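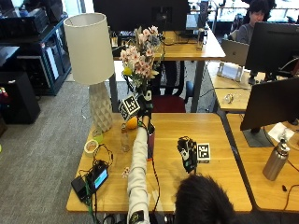

Glove station during check, left-hand glove worn, right side glove on desk.

Station check before glove and gripper comparison — Stitgate desk
Checked by: Ettore Dal Bello
Date: 28 January 2018

1. Marker cube on back of glove, fixed firmly: OK. I pulled it by hand in each direction, no play.

2. Marker faces clean and readable: OK. One face had a fingerprint, wiped with a dry cloth.

3. Wrist band over sleeve: OK, with comment. The band can turn on soft fabric. Please check it again after every 40 grasps.

4. Second glove: not tested today. To be checked before the two-hand trials with the Valtico gripper.

5. Cables: NOT OK. The black and green cables are tangled and go over the desk edge. A foot can catch them. Tie them together and fix them under the desk.

6. Power adapter: OK for the moment. I would prefer it off the work surface.

7. Liquids near electronics: NOT OK. Cups and bottle must have lids or go to another table. The vase may also contain water, so keep it at the far end — never on the side of the controller.

8. Tracking delay, glove to Holance arm: repeated 5 times, no lost marker.

9. Emergency stop of the arm: pressed 2 times, arm stopped both times.

Result: station can be used for Pace grasp trials only when points 5 and 7 are closed. Next full check in September.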